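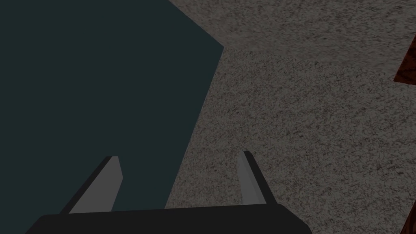

Figure 3. Simulated wrist view, gripper open over the edge of the large teal block. Grey speckled surface to the right.

4.2 Perception from the wrist views

The planner in Melix takes its object map from the wrist views first and from the body view second. We tried it the other way in May and gave up quickly. The body view is steady but the arm gets in its own way, and small things near the wall go missing from the map just when the planner wants them. So wrist first. All results below are with that order.

Segmentation is done per view, no memory between views. Each segment gets a colour summary, a texture score and a rough plane fit. Flat dark surfaces with almost no texture are the easy case, as long as the border against the background is a clean line. Speckled surfaces are the hard case. The splitter wants to cut them into dozens of little regions, and a merge pass has to put them back together. We run the merge pass 2 times. Three made no difference we could measure, and it cost time.
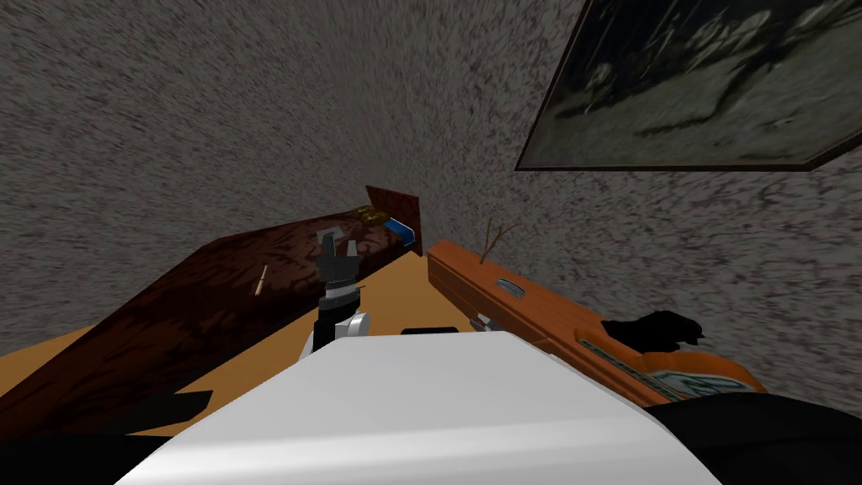 The second source of error is pose drift between the arm model and the rendered arm. In the Flarka controller the joint state is read before the render call, in Bavholm it is read after. Small gap, but on a fast reach the projected finger mask slides off the real finger and a strip of finger gets labelled as an object. The planner then refuses to move because it thinks it is touching something. We fixed this by growing the mask by 8 pixels on every side. Crude — a proper fix would stamp both with the same clock, and that is on the list.

Growing the mask has a price. Anything thin and close to the fingers can vanish under it, sticks and twigs above all. We keep the last good label for such items untill the arm has backed off, then check again. That is the one place where the pipeline remembers anything.

4.3 Things that should not be grasped

Walls, framed pictures, fixed furniture. The planner has no built-in list of these, it has to work out from the plane fit and the size of the segment whether a thing is worth reaching for. A large upright plane gets a high cost and drops out of the target list.
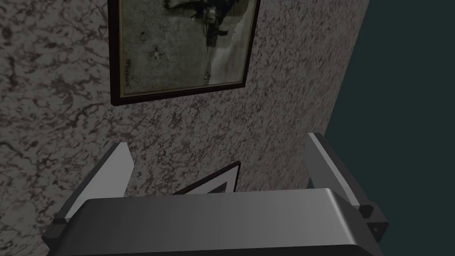
Pictures are a nuisance here. Their content has edges, shading, even what look like small figures, and the splitter happily proposes targets inside them. The plane fit saves us most of the time, as everything inside the frame lies on one plane and shares its tilt with the wall. Where only a corner of a frame is in view the fit has too few points to go on. For those we wait for a second view before adding anything to the map. The wait rule came from the Ozoliņš planner and was ported nearly unchanged, only the timeout is ours.

4.4 Clutter and overlap

Overlapping items are the main reason for failed plans. The map stores a simple "in front of" relation for each pair of touching segments, and the planner takes the front item first. This goes wrong when the two textures are alike, for instance wood grain against wood grain, or when a flat item lies under the edge of a taller one. In the flat case the height estimate is pulled up by its neighbour and the fingers close too high.

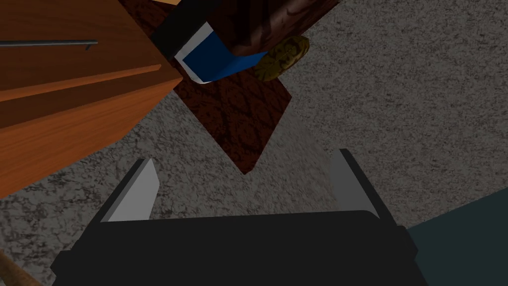
Figure 4. Clutter case, simulated. Gold disc partly under the brown wooden block, blue-and-white block beside them, maroon square nearer the gripper.

We ran 100 trials on the clutter set with the settings above, same seeds for both controllers. The order of picks was logged along with every replan. Replans bunch up heavily at the start of a trial, when the map is still built from a single view, and thin out once the arm has moved sideways a little. A short sideways move before the first plan is therefore now the default. It can be switched off in the config but we dont recommend it. Timing of the full loop is given in the next section, split by controller.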